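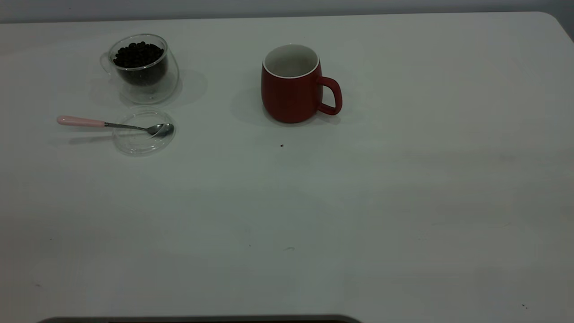 Coffee beans in the glass cup, with the lid, spoon and red mug.

Bosomlow Coffee Group – minutes, April meeting

Start 6:15, thirteen present, four apologies. Last minutes agreed, no changes.

1. Beans. Dark roast from Bianchini liked by most, two find it bitter. Order again, 500 g bags only. Resten offer to go on the next agenda, price list still not recieved.

2. Cups and glasses. Long talk on this. Keep beans in glass with a handle, or buy a tin? Glass looks nice on the white table, lid is easy to lose sight of. No vote. Tin prices to come next time. Red mugs stay.

3. Spoons. Small ones keep going missing after tastings. Agreed – all spoons counted back into the drawer before lights out. Beans to be moved with a spoon and not fingers pls.

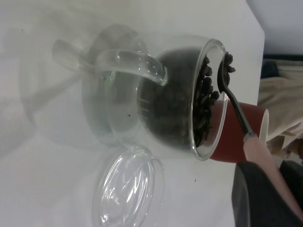 Item 3: spooning beans at the mouth of the glass jar.

4. Table. Wipe down before and after, every time. No wet cloths near the beans.

5. Money. Balance 1,042 after the Zoro invoice. Grinder repair not yet billed. Dues unchanged untill fall.

6. AOB. Someone asked for decaf – one bag to try. Key to the side door is sticking, landlord told.

Closed 7:40. Next meeting in May, same room, bring own cup if you want a bigger one.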